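Cargo barge refloated at Prurcombe after two days aground

Jun 6, 2022

A cargo barge that ran aground on the sandbar outside Prurcombe harbor was refloated on the morning high tide and towed to the inner quay. The Brorkar, loaded with 118 tons of crushed stone, lost steering while crossing the bar and settled by the stern. No injuries were reported.

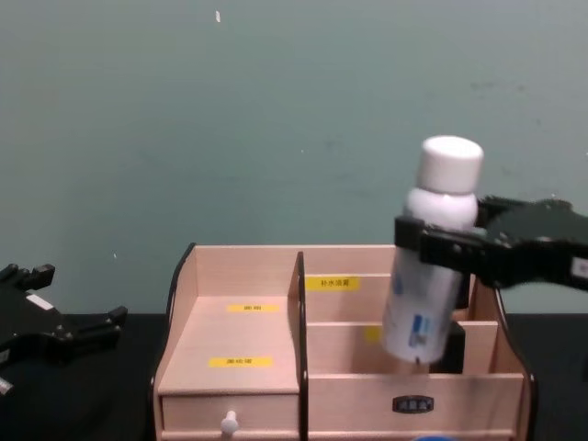
Salvage firm Laaksonen used 2 tugs and a set of portable pumps to lighten the stern before the tow. Water samples were taken at 16 points between the bar and the quay to check for fuel. A small sample needs only a simple container, such as a white plastic bottle with a flat-topped screw cap, but each one must be labeled with the time, depth and position. Results are expected later this week.

The harbor office closed the main channel during the operation. Fishing boats were sent through the shallow east passage – passable only near high water – and the Zallia ferry ran on a reduced timetable. Normal sailings have resumed.

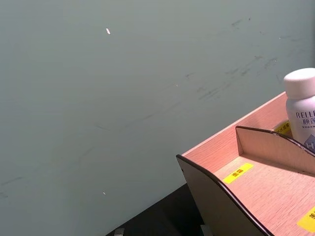
When will the barge leave Prurcombe? It will stay at the inner quay until divers have inspected the rudder and the hull plating, and no departure date has been set.

The sandbar was last dredged in September. A new depth survey will be carried out before vessels of the same draft are allowed to cross at half tide. Until then, skippers are asked to keep to the marked channel and to call the harbor office on VHF before entry.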